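Snack Shelf Changes at the Pinetti Street Store

Starting in March, the snack shelf by the front register will be stocked a little differently. Members have been asking for smaller portions for a while now, and the buying group went through the request cards over the winter. Most of them said the same thing: people want something they can put in a lunch bag or a coat pocket without opening a full-size package and then feeling they have to finish it.

So we are bringing in single-serve packets. The first order has fruit-flavored sticks, rice crackers, roasted seeds and a few kinds of dried fruit. They will sit in the wire baskets where the gum used to be. The gum has moved to the end of aisle 2, next to the tea.

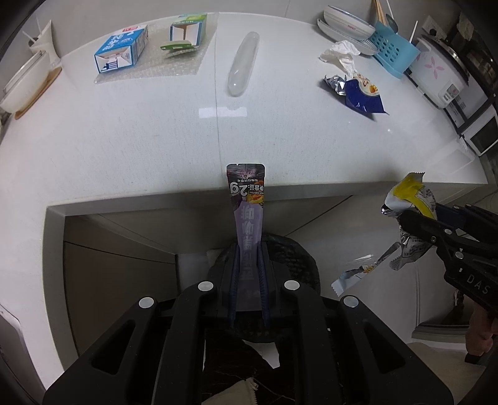
Photo: Yasaman Nazari

Joanne Pearce did the price work on this. Small packets cost more per ounce than large bags, and that is true for every supplier we looked at. We will keep carrying the large bags of seeds and dried fruit, and the bulk bins are not changing at all. If you buy for a family, the bins are still the cheapest way to do it. Bring your own jar and have it weighed at the register before you fill it.

A few members wrote to ask about imported snacks and how to read the labels. Every imported item we sell has to have an English ingredient list, and if the maker did not print one, the importer puts a sticker on the back. Sometimes the sticker covers the original date. If you find one like that, take it to the register and we will look up the date on the case. Please don't peel the sticker off in the store.

Serving sizes are the other thing to watch. Some countries list nutrition facts per 100 grams and leave the serving size to you. Others list them per package. Two crackers that look the same on the shelf can seem very different on paper for that reason alone. Usa Bunnag has written a one-page sheet on how to compare them, and copies are in the rack under the bulletin board. She also explains the difference between a "best before" date and a "use by" date, which came up on several of the cards.

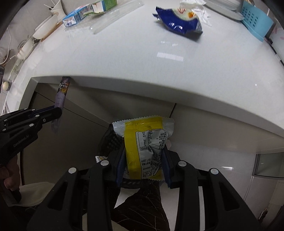
Allergies need more care with small packets than with large ones. The print is small and some of the wrappers are shiny, so it can be hard to read under the store lights. We have hung a magnifying glass on a cord at the end of the shelf. Anything with peanuts or tree nuts in the ingredients will have an orange dot on the shelf tag. The dot only covers what is in the ingredients. It does not cover shared equipment, so you still need to read the package.

Wrappers are a fair complaint and we got plenty of it. Most snack wrappers can't go in curbside recycling here. The film drop-off bin outside takes bread bags and produce bags, but it does not take foil or anything with a silver lining. Lambros Psarras is pricing a mail-in box for the store and should have a figure for the next newsletter.

The new items will stay for 8 weeks. After that we will look at the sales and drop what isn't moving. Request cards are at the register as always. Please write the name of the product and the size you want, and print clearly. The store opens at 8 and closes at 11 through the spring.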